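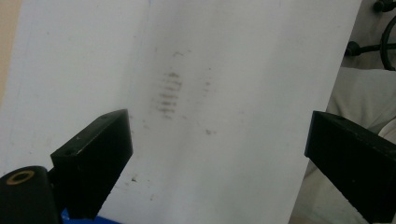
What does a visitor need to bring to the Tavness open day in order to try the handheld gripper? Closed shoes and a signed visitor form; everything else is supplied at the bench.

Radoslava Pešek wrote:

> Two things before I put our names down. First, is the demonstration hands-on, or do we watch a recorded run on the wall screen as at Brokis? Second, can you say what the paper task is meant to show? Rigoberto and I work mostly with rigid parts, and a sheet of paper on a bench does not tell us much about payload or cycle time.
>
> Also, the program says 600 episodes. Is that the total for the site or for one task?
>
> Radoslava

Radoslava,

Hands-on. There are 4 benches, and each group gets one for the whole session. Prasert Chuensuk runs the first half and Teófilo Cabrera the second. You hold the tool yourself and do the task at normal speed. Playback on the arm comes after the break, using the policy Pirzada trained in April, with no changes made for visitors.

On the paper task: it says nothing about payload and is not meant to. A sheet bows when you approach it, creases where it was handled before, and has very little texture for the tracker apart from whatever marks it has picked up. Smudges and specks are left on. We do not swap in a clean sheet between groups, so you will get one with some gray-brown rubbing on it. Start with the fingers wide open and both tips in view. Most first attempts fail because the operator closes too early — the edge slides off the lower finger and the sheet folds under.

600 is for that task alone. Of those, 191 were rejected on review, mainly for tracking loss. The rejected runs will be on the Tedau machine next to the door if Rigoberto wants to go through them. I would suggest it, as they are more useful than the good ones for anyone planning a collection of their own.

Rigid parts are on bench 2. Bring a sample if it fits in one hand and has no sharp edges. Send me the dimensions first so Prasert can check them against the finger opening.

Doors open at 9:30. Parking is behind the building, and the front gate stays locked.

Orlando Giraldo
Tavness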